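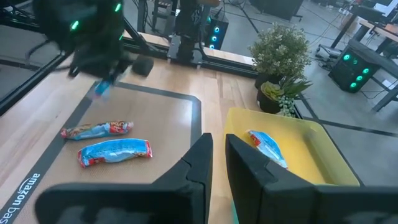

Notes for the talk, evening session, Troston library

Good evening. Say thanks to Xuelian Du for the invitation. Wait for the people at the back to sit.

Start with the question: who ate something between lunch and dinner today? Hands up. Let them laugh a little.

My subject is the afternoon snack at work, and why we eat it when we are not hungry. For 5 months I wrote down every snack I had in the office in Grundale. The total was 122. Pause here.

Then the three reasons I wrote most often: tired, bored, somebody offered. Hunger was only number four — say this slowly.

Story of Usman Baloch and the drawer. Keep it short, he is in the room.

Next, the walk. At 3 in the afternoon I now go down to the street and back, almost 440 steps. Some days I still eat after it, and I should say so.

If there is time: tea breaks in my grandmother's village, where everybody stopped together and sat down. Ask Qiuyue Jia for her memory of the same.

Questions. If someone asks about diets, I am not a doctor. Give the microphone to Lukian Kobzar for the closing words.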